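Dornlow Neighbors Help Board > Home and Kitchen > Cleaning up

Spilled rice, wide jar, cafeteria tray: how do I get it all back in without a mess?

Posted by maihi_pantry on 5/16/18
243 views

Hi all! I have what is probably a silly problem but it's driving me up the wall. I keep rice in a big clear glass jar and I fill it on one of those plastic cafeteria trays (the orange-tan kind with the raised rim) so that whatever misses the jar lands on the tray. Great plan, right? Except then I have a tray with rice on it and I'm no better off than I was before.

The floor of the tray has that fine bumpy texture and the grains just sit in it. I chase them with my fingers, half of them go over the rim and onto the table, and then I find them in my socks two days later. I bought a little hand brush, the short kind, and it helps some, but I end up flicking as much as I sweep.

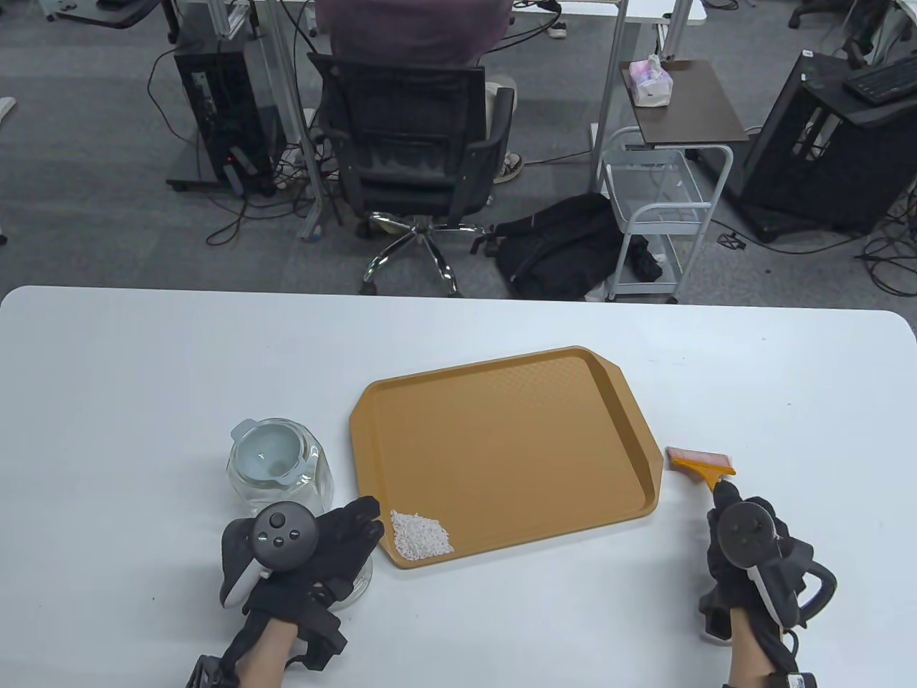
I should say I'm doing this pretty often, because I portion out dry goods for our lunch swap at work and it's 800 grams of rice at a time, so it isn't a once a year thing. I don't want to vacuum it up and toss it, that seems like such a waste when it's only been on a clean tray. Is there a trick to getting the rice into one spot and then into the jar? And do I need a different tray? Thanks so much, sorry this got long!

2 replies

fanlow_side_kitchen

Ooh, I have opinions about this one! I worked a cafeteria line for 4 years and I have swept more rice off more trays than I care to remember.

First, don't change the tray. The raised rim is your friend, and the bumpy floor is only annoying if you're trying to pick grains up. Stop picking. You want to push. Start at the far end and bring everything toward one corner, with the brush laid nearly flat and short slow strokes. If the bristles bend and spring back you're pressing too hard, and that's where your flicking comes from (mine too, for the whole first month).

Which corner? Whichever one is nearest the jar. So if your jar lives on the left, work toward the left and you won't be carrying a full tray across yourself later. I like to get the long loose strip gathered up first and leave the odd stray grains alone. Go back for those at the end, otherwise you keep breaking up the pile to chase one grain and you're there all afternoon.

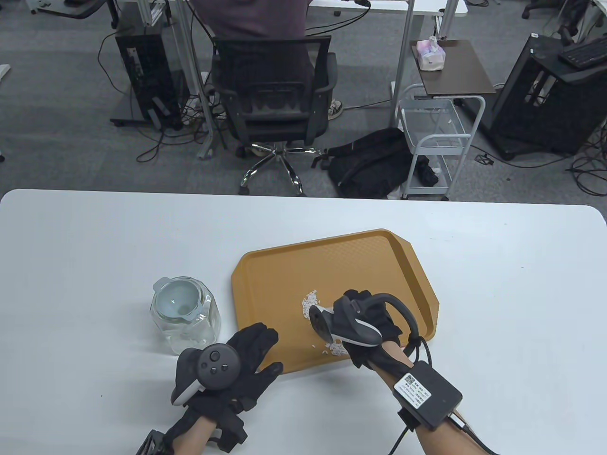 If you don't have the brush handy, the side of your hand does fine, just make sure it's completely dry. Rice loves a damp hand. A folded index card is decent too, it gets right down into the edge where the floor curves up to meet the rim, and the brush never quite gets in there.

Then the pour. Get a funnel in the mouth of the jar! Even with a wide jar! I know it feels like cheating, but a tray corner is a lot wider than you think and rice comes down in a rush. Pick the tray up with both hands, one on each short side, tip it slowly toward your corner and let the pile slide down and collect there before any of it goes over. Give the underside a tap if it hangs up. Set the jar on a second tray or a towel if you're nervous.

One more thing, check that nothing's stuck under the tray before you start. Mine used to rock because there was always something under one end, and a rocking tray sends the rice wherever it wants.

rirnamano_rd

I just use a piece of paper. Fold it down the middle, push rice on, pour. Never had a problem. You could also just buy smaller bags so there's less to spill.

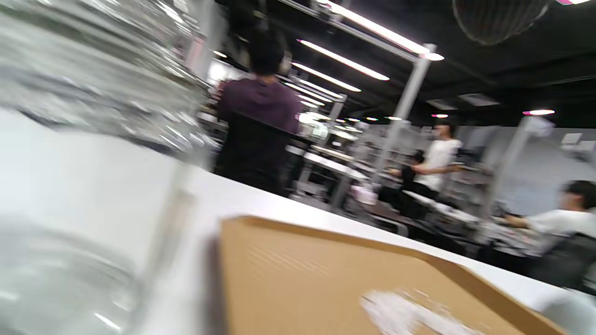
Oh and move the jar closer before you pour, I used to have mine way over on the other side of the table and dripped a trail of rice the whole way. A heavy glass one won't slide around on you, the plastic ones do.

Comment from maihi_pantry

Thank you both! I tried the nearly flat brush thing tonight and wow, I was absolutely pressing too hard. No flicking! The corner business took me a couple of goes, because I kept wanting to sweep straight at myself out of habit. 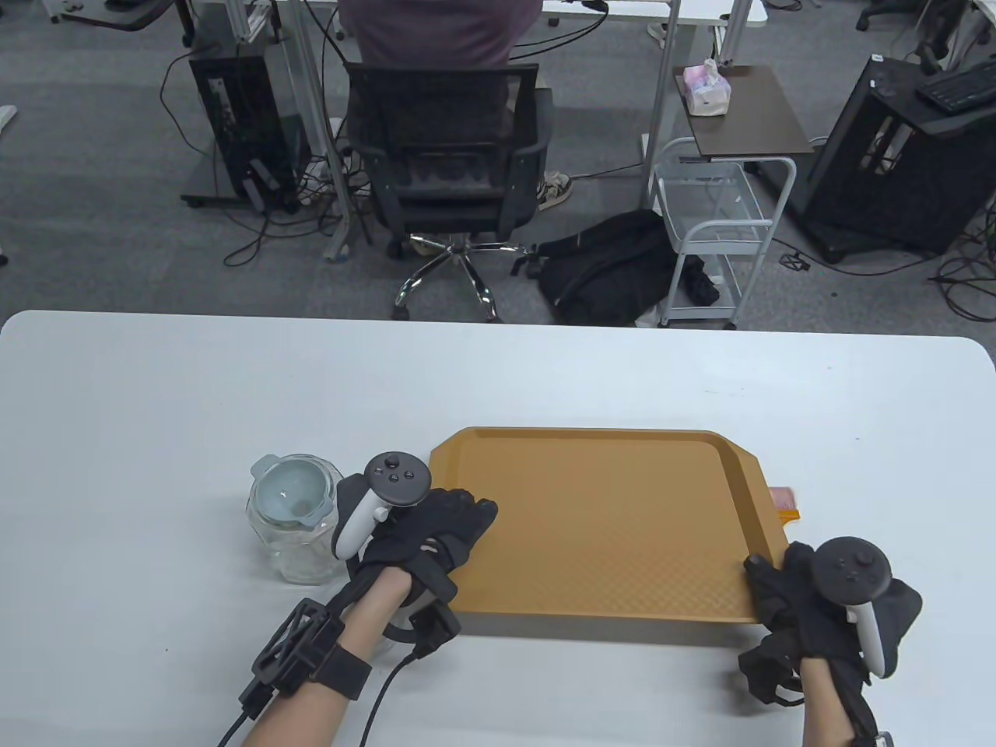 Tipping it is still the scary part. I chickened out the first time and scooped most of the pile with a spoon, then tipped what was left, and that went fine, so next batch I'll try the whole lot at once with the funnel in. The paper fold was good for the last few grains too. I'm not buying smaller bags though, sorry, the big one is so much cheaper!

Does anyone know if this works with lentils? They roll more, and I've got a bag of them waiting.

Comment from fanlow_side_kitchen

Lentils are fine, just go slower and keep the tray flat until they're all in the corner. Split peas are worse. Don't get me started on quinoa.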